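The Wiping-Down Table: a little gallery from Kandby
Posted 16 November 2021
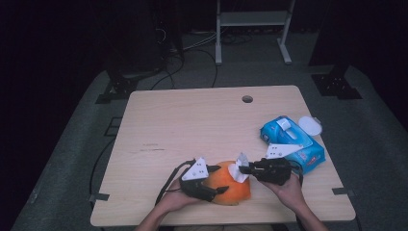

Balogun wrote in after the last gallery to say that a dry tissue only pushes the dust around, and that anything with a bumpy skin wants a damp wipe first and a tissue second. I've been a dry tissue person my whole life, so that stung a bit! But I keep a blue pack of wet wipes on the table as well as the tissues, so I'm calling it a draw for now.

Anyway, hello and welcome back! For anybody new, this is the page where I put up pictures of small household jobs, the sort you do in ten minutes and never think about again. Tissue and wipes jobs are my favourite colour of boring (if boring had a colour, it would be this orange, I reckon). The big lumpy orange thing is today's customer. It's round-ish and mottled with a paler yellowy patch down low, and I'm very fond of that patch. A perfectly even orange looks like a ball to me. The patchy ones have character.

A few of you asked about the table, so a word on that. It's the square one with the rounded corners, pale beige with a light streak through the grain, and it has the little round cable hole that swallows pens. I've lost two down there since September. Everyone who sits at it pokes a finger in the hole eventually, grown adults included. The scuffs on the left half are faint and dark and I've had a go at them with everything. Bicarb, a damp cloth, one of those white sponges that crumble to nothing. No luck. If you've got a trick that doesn't involve sandpaper, please send it in, because I'd love to get that half looking as good as the other.

The carpet is dark grey and I wouldn't choose it again. It hides dirt beautifully, sure, but it shows every scrap of tissue fluff, and I go through a lot of tissues. Brorkamum, over in the comments, swears by folding each tissue into quarters before you start so it sheds less. I tried it for a week and I think it helps? My folding goes to pieces once I'm in a hurry, mind you, and then I'm back to a bunched-up handful with the corners sticking out everywhere.

My own order of business, for what it's worth: start at the top and work down, turn the tissue over when it gets grubby, then a wet wipe for anything stubborn. Leave the wipe pack closed between goes or the top ones dry out (I've wasted half a pack that way, and they're not cheap at the moment). Do the table last. I always forget and do the table first, then have to do it twice.

Anden asked whether wipes leave a film on a wood-look top. I haven't noticed one, but I do buff mine with a dry cloth straight after, so I may not be the best test. Has anybody left theirs to dry on its own?

We've had 406 comments on these little galleries now, which is ridiculous and lovely, and 32 of them were about sponges. Keep them coming! Next time I'm doing the inside of the cutlery drawer, crumbs and all.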